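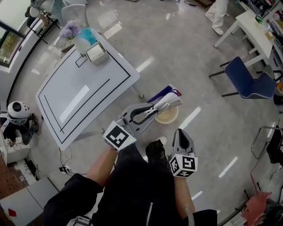
艺术品市场实务
讲义四:限量版画的版数、登记与寄售结算

授课:Setsuko Wada
修订:2021年11月23日
先修内容:讲义二(作品著录的基本字段)、讲义三(一级市场与二级市场)

4.1 本讲范围

本讲讨论以印制方式产生、由艺术家签名并编号的平面作品,包括木版、铜版、石版、丝网及数码微喷。摄影作品的版数规则与此接近,差别在4.9节单独列出。雕塑翻铸涉及模具权属,放在讲义六。

文中“艺术家”指版权人及签名人,“工坊”指承担印制的一方,“画廊”指受托销售的一方。三者可以由同一主体兼任,但账目上仍应分列,否则结算时无法区分印制成本与销售佣金。

计算一律以人民币元为单位,不含税。税务处理见讲义七。

4.2 版数的构成

一个版次所产生的全部印张分为以下几类。

(1)正式版
编号为分数形式,分母为正式版总数,分子为序号。序号一般按签名顺序给出,与印制先后没有必然关系。部分藏家认为靠前的序号品质较好。此说对干刻法有一定依据,因为干刻的毛刺在压印中逐步磨损;对丝网和微喷则没有技术依据。

(2)艺术家试版,标记AP
归艺术家所有,不计入正式版。惯例数量不超过正式版的十分之一,版数很小时可放宽,但须在版次声明中写明。AP可以出售,售价不应低于同期正式版。AP之间也应编号,通常用罗马数字。

(3)付印样,标记BAT
艺术家确认后作为全版标准的一张。只有一张,习惯上归工坊保存。有的合同规定BAT归艺术家,工坊另得一张印工版,标记PP。

(4)非卖版,标记HC
供展示、送审或出借。HC数量不明是二级市场争议的常见来源,建议新建版次时不设HC,展示需要由AP承担。

(5)状态样与色样
付印之前的各阶段试印。应逐张标注阶段,不签正式编号。未签名的色样应在版次结束后清点,保留者入档,其余销毁并记录。

正式版售罄之后,AP往往成为唯一仍由艺术家控制的货源。签约时如果没有规定AP的出售方式,画廊与艺术家可能在同一时期以不同价格出售同一图像。

4.3 版次声明

版次声明是版次成立的基础文件,应在签名之日完成,由艺术家与工坊共同签署。最低字段如下:

艺术家姓名(与签名一致的写法)
作品题名及译名
年份:制版年份与印制年份不同时分别填写
技法:写到可以区分工艺的程度,“混合媒材”不可单独使用
纸张:品名、克重、是否毛边
纸幅与图幅:高在前,宽在后,单位厘米
正式版数、AP数、BAT数、PP数、HC数
工坊名称与地点,主印工姓名
签名及编号的位置与用笔
印版处置:销毁、划版或留存
是否允许另设版次,以及构成“另设”的条件

最后一项经常遗漏。更换纸张、改变尺寸或改变配色之后重新印制,是否属于新版次,各地法规不一,合同有约定时以约定为准。没有约定而事后加印的,即使艺术家主观上认为是不同作品,买方仍可能主张稀缺性陈述不实。

印版处置一项填“划版”的,应印一张划版样存档。填“留存”的,应写明存放地点和取用条件。

4.4 贯穿案例:Skinside

以下各节使用同一案例。

艺术家Marama Wihongi与位于Bredanthorpe的一家版画工坊合作,印制铜版作品《Skinside》。主印工为Yurii Prokopenko。正式版13张,AP 3张,BAT 1张,不设PP和HC。印制后划版。作品交Bilyk画廊寄售,画廊方联系人为Demyd Palamarchuk。首发定价每张2000元,未装框。库存与流转记录使用Stolisell。

总印张:13 + 3 + 1 = 17张。

可售印张在本讲中只计正式版,即13张。把AP计入可售数会低估单张成本,在正式版尚未售完时尤其容易造成误判。

4.5 单张成本

成本分为固定与变动两部分。

固定成本包括铜板、制版工时、试印及付印确认。案例中合计2700元。
变动成本包括纸张、油墨、印制工时及夹衬。案例中每张100元。

总成本 = 2700 + 17 × 100 = 4400元
单张成本 = 4400 ÷ 13 ≈ 338.5元

作为比较,如果正式版改为100张,AP与BAT不变,则总印张为104张:

总成本 = 2700 + 104 × 100 = 13100元
单张成本 = 13100 ÷ 100 = 131元

单张成本下降,但投入总额接近原来的三倍,且铜版未镀钢时一般难以承受这一印量。单张成本只用于确定价格下限,不用于推导售价。售价主要参照该艺术家同尺幅纸本作品的既有成交记录、同类版画的版数与价格,以及画廊对吸纳速度的判断。

废张的处理:印制中产生的不合格印张,其变动成本计入总成本,不计入印张数。本案例假设废张为零,实际作业中铜版应预留损耗。

4.6 定价方式

4.6.1 统一价
13张均按2000元出售,售罄总额26000元。优点是记录简单,早期买家与后期买家之间没有价差争议。

4.6.2 阶梯价
随剩余数量减少而提价。设:

第1至第5张售出:每张2000元,小计10000元
第6至第10张售出:每张2400元,小计12000元
第11至第13张售出:每张3000元,小计9000元
售罄总额31000元

这里的次序指售出次序,与印张编号无关。实务中有人把阶梯绑定在编号上,买方就会挑选低价编号,阶梯随之失效。

阶梯价要求所有销售渠道共用一份即时库存。两家以上画廊同时持有印张时,必须规定由谁确认“已售出”,以及以付款日还是订单日为准。案例合同规定以全款到账日为准,保留中的印张不推动阶梯。

4.6.3 提价的通知
提价前应提前书面通知画廊。已向客户报出且仍在有效期内的价格继续有效,有效期建议写在报价单上。降价原则上不采用。一级市场公开降价会影响既有买方,若必须调整,应以新版次的定价体现。

4.7 寄售合同的主要条款

寄售期间作品所有权仍属艺术家,画廊为占有人和受托人。合同应直接写明这一点,并写明画廊破产或停业时作品的取回程序。

4.7.1 佣金基数
佣金比例本身通常没有歧义,争议集中在基数。基数可以是标价、成交价或扣除约定费用后的净价。案例合同采用成交价,佣金40%。

标准情形:
成交价2000元
画廊佣金2000 × 40% = 800元
艺术家所得1200元

4.7.2 折扣
设成交时给予10%折扣,成交价为1800元。

双方按比例分担:
画廊1800 × 40% = 720元
艺术家1800 − 720 = 1080元

画廊单方承担:
艺术家1200元
画廊1800 − 1200 = 600元

两种写法都常见。通行的折中是设定一个折扣上限,上限以内由双方分担,超出部分由画廊承担,或须取得艺术家事先书面同意。对美术馆的收藏折扣应另立条款,不与普通折扣合并。

4.7.3 装框
装框费用先扣除并返还垫付方,余额再计佣金。设含框成交价2300元,框费300元由画廊垫付:

计佣基数2300 − 300 = 2000元
画廊所得800 + 300 = 1100元
艺术家所得1200元

若合同未写明先扣框费,画廊按全额计佣,则佣金为920元。框费如再从艺术家份额中扣除,艺术家所得为1080元,较前一写法少120元。单张差额不大,但结算对账时会反复出现。

框由艺术家出资且作品未装框售出的,框退还艺术家。退还运费的承担方应写明。

4.7.4 结算期限
从买方全款到账日起算,不从发货日起算。分期付款的,每期到账后按同一比例分配,直至付清才转移所有权。画廊应随款附结算单,列明印张编号、成交价、折扣、扣除项目及到账日。

4.7.5 买方信息
是否披露买方姓名由合同约定。至少应约定画廊保存买方记录,并在借展或编纂作品总目时协助转达。未作约定的,画廊停业后该版次的去向通常无法重建。

4.7.6 毁损与遗失
寄售期内的毁损由画廊按艺术家净得额赔偿,即本案例中的每张1200元。保险金额同样应覆盖净得额。赔偿后的残件归属须写明,常见做法是由艺术家收回并在残件上注销编号。

遗失印张不得以AP或补印张顶替同一编号。如确需补印,应在版次声明后附加说明,原编号作废,新印张另作标记。Khrystyna Tymoshchuk在工坊文件课上给出的建议更严格:划版之后一律不补印,遗失即减少存世数。本课采用后一做法。

4.8 流转登记

登记以印张为单位,每张一条记录,不以作品题名为单位。表头如下:

编号 | 类别 | 当前位置 | 状态 | 状态日期 | 单据号 | 备注

状态只允许使用下列取值:
在库:由艺术家或工坊持有,可调拨
寄售:已交画廊,有签收单
保留:客户已提出购买意向,有截止日
售出:全款到账
出借:有借展协议及归还日
撤回:自画廊取回,验收完成后转为在库
注销:毁损、遗失或销毁

“展出”不是状态。一张正在展出的印张可能是寄售、出借或已售出待取,写“展出”会掩盖法律关系。展览信息记入备注。

案例中,Bilyk首批接收正式版若干张及AP I/III一张。AP仅供展示,签收单上应注明“不售”。在Stolisell中,类别字段与可售标志是分开的两个字段,录入AP后须手动关闭可售标志。漏做这一步时,系统仍会把该张列入可售清单,导出的版次报告也会出现十四张可售印张。

位置变动与状态变动应分作两次录入,即使发生在同一天。合并录入之后,无法判断毁损发生在运输前还是运输后。

每次盘点后导出一份不可改写的副本,与签收单合并归档。数据库记录不能代替签收单。

4.9 摄影作品的差别

摄影版次往往按尺寸分设,例如大幅一个版次、小幅一个版次。版次声明应列出全部尺寸及各自版数,买方才能判断同一图像的总印量。

摄影印张可以按需制作,即先声明版数,售出一张制作一张。此时登记表须增加“制作日期”,尚未制作的编号以“未印”列出,不得列为在库。按需制作的版次在艺术家去世后能否继续完成,应在声明中约定。

数码微喷的原文件视同印版。文件处置一项应填写存放人和访问权限。填写“销毁”时须考虑所有备份,多数情况下难以证明,建议改填限制使用的承诺。

4.10 签收与验收

画廊收到作品后应在合同规定的期限内验收,逾期视为完好接收。验收项目:

编号与清单一致
签名、编号、题名位置与声明一致
四角、四边有无折痕或软角
压痕线是否完整
图面有无擦痕、墨点、指印
纸背有无胶痕、霉斑、透墨
夹衬材料是否无酸

记录时使用方位加尺寸的写法,例如“右下角,软角,长0.5厘米”。避免使用“轻微”“正常”等词。原有的制作痕迹,如毛边不齐、夹纸印痕,应在首次出库时由工坊记明,以免退回时被认作新损。

接触纸张时双手洁净干燥即可,是否戴手套依机构规定。搬移大幅纸张须两人,或使用衬板。不得以纸胶带直接接触作品。

4.11 常见错误

一、版次声明写“限量”而没有数字。
二、正式版与AP使用同一序列编号。
三、签收单只写题名和张数,不写编号。
四、先口头同意折扣,结算时才讨论由谁承担。
五、保留没有截止日,印张长期不可售。
六、售出后继续在登记表中保留“寄售”状态,造成重复销售。
七、画廊以退回的印张替换破损印张,未更新编号与买方的对应关系。
八、艺术家在网上自行出售AP,价格低于画廊现价。

第六项与第七项在多渠道销售时最难追查,只能依靠单据号逐张核对。

4.12 作业

1. 为《Skinside》填写完整的版次声明。案例未给出的字段用“待定”标出,并写明应由哪一方提供。

2. 设正式版按4.6.2节的阶梯价售罄,全部未装框,无折扣,佣金40%。计算画廊与艺术家各自所得总额,以及艺术家扣除4.5节总成本后的余额。

3. 在上题基础上,第7张售出时给予10%折扣,由双方按比例分担。重新计算三项数字。

4. 一张寄售中的印张在画廊库房受潮。起草一份处理记录,包括状态变更、赔偿金额的计算依据及残件归属。

5. 把4.7.2节的折中写法改写为合同条款,不超过三句。

作业以纯文本提交,计算题须列出算式。第2题参考结果:成交总额31000元,画廊12400元,艺术家18600元,扣除成本后14200元。其余各题不提供参考结果。

4.13 术语对照

正式版 numbered edition
艺术家试版 artist's proof(AP)
付印样 bon à tirer(BAT)
印工版 printer's proof(PP)
非卖版 hors commerce(HC)
划版样 cancellation proof
压痕线 plate mark
寄售 consignment
保留 hold / reserve
作品总目 catalogue raisonné

下一讲:追续权与转售登记。请预先阅读讲义三中关于二级市场成交记录的部分。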